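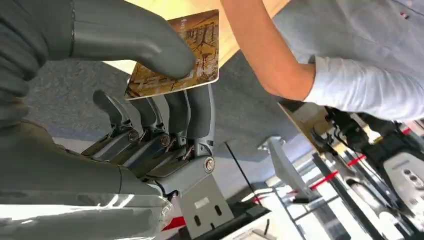
Card night at Nillamura – gallery

14th November
Posted by the Nillamura games table

Quick one, more to follow when I've sorted the rest. The tree card is the one everybody asks about. Tan, brown and gold, dark branches going all over, white border. Part of the Pusari set, which we've had out since March and still haven't got bored of.

Short notes for anyone who missed it:

Played 3 rounds, 7 cards each to start. Second round dragged on a bit, sorry, that was the scoring. Will print a clearer sheet.

Rivas rules again, with the swap on the last turn. Some of you hate the swap. Noted. We're keeping it til the new year.

Tree cards count double if you hold two or more at the end. One on its own is just a card. Came up at both tables so writing it down here.

Please hold them by the edges!! The borders mark easily and the white shows everything. Sleeves are on order from Grokent, a pack of 23, which ought to cover the ones that get handled most.

Box goes back on the top shelf after, lid on, rule book inside. It was underneath the box last time and took me 11 minutes to find.

Next session same room, same start. Bring a pencil, we are definately short.

Contact: ask at the Nillamura desk | © Nillamura games table | Back to top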